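The Patient Art of Teaching a Robot to Fix Your Computer

Words by Orysia Zakharchenko
27 February 2021

I've pulled apart maybe a dozen computers in my life, and put slightly fewer back together. So when the people at Bullalari invited me to spend a day watching a robot learn the job, I said yes before I'd finished reading the email. I pictured something fast and a bit scary. What I got was slow, fussy and completely absorbing, and I ate my lunch standing up so I wouldn't miss anything.

Bullalari is a small outfit that repairs and strips down old office machines. Its robot project is called Grarken (the name came out of a late-night chat and stuck, they say), and the idea is easy enough to explain. You don't write the robot a long list of rules for handling a memory stick. You have a person guide the arm through the job, over and over, and record everything: where the joints go, how far the fingers are open, what the cameras see. Each run is called an episode. Feed enough episodes to the learning system and, with luck, it starts to pick up the knack by itself.

The goal for this batch is 400 episodes. When I arrived they had 146 good ones, and there's a lot of feeling packed into that word "good." A run can be thrown out for a bumped cable or a long pause, or for an operator who changed their mind halfway and left the arm dithering over the board. I did not know a robot arm could dither, but it can!

Most of the work is getting into position. A computer case is a terrible place to put a robot hand, full of brackets and cables and sharp edges, and the person steering has to bring the fingers down straight without brushing anything on the way. I held my breath through every approach. You end up leaning in the direction you want it to go, like you do with a bowling ball.
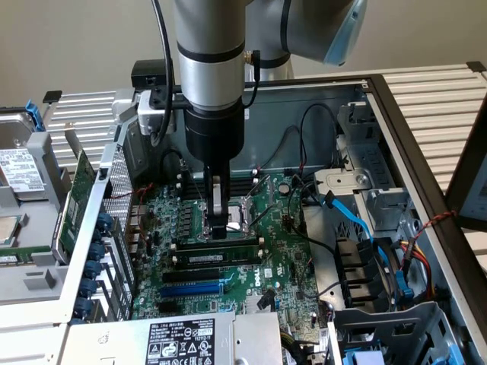
Why old desktops?

Because they're everywhere, mostly. Offices turn them over by the pallet, and a lot of what's inside still has some life in it if somebody has time to get it out. The trouble is the time. A skilled person can strip a tower in minutes, but there's always another tower, and it's hard on the wrists and the patience.

They also make a wonderful classroom. A Dell like the one I watched them work over has parts that lift, parts that slide, parts that click and parts that you really don't want to touch at all. Every one asks for a different kind of grip. And no two models lay things out quite the same way, so a robot that only memorizes positions will be lost the minute you swap the machine. The team wants it to learn to look.

Looking, as I found out, is half the job. A camera beside the workspace gets the big view, arm and all. Another sits down by the gripper and rides along with it, and that one won me over. I spent a good hour glued to its feed. From in there a motherboard is like a city from a plane — long straight slots, little towers of capacitors, and the CPU socket sitting with its load plate up and all those tiny gold contacts showing. The fingers poke in along the bottom of the picture, so you always know where your own hand is.

That socket makes everybody nervous, me included. The contacts are delicate, and a bent one can be the end of a board. So the operators practice on spares, and they slow right down anywhere near it. The slowing down goes into the recording too, and they want it there. If people get careful around the gold bits, the robot should learn to be careful around them.

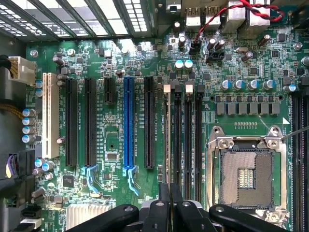

My turn (oh dear)

Of course I asked to have a go, and of course I was awful. The controls are gentle and the arm follows you nicely, but my sense of depth went straight out the window. I took 17 tries to get the fingers lined up over a memory slot in a way that anybody was willing to keep, and I'm fairly sure the last one was kept out of kindness. For comparison, a regular operator gets through 30 runs before taking a break, chatting the whole time.

What surprised me was how personal it gets. After an hour or two I could tell who was driving just from watching the arm. One operator swoops in and then stops dead; another creeps down in little steps. The learning system has to make sense of all of them, and the team likes it that way, since a mix of styles seems to hold up better than one person's habits repeated forever.

They'll start training on the full batch in March. I've been promised a seat for the first run, and I've asked whether my one episode will make the cut. So far they've been very polite about it.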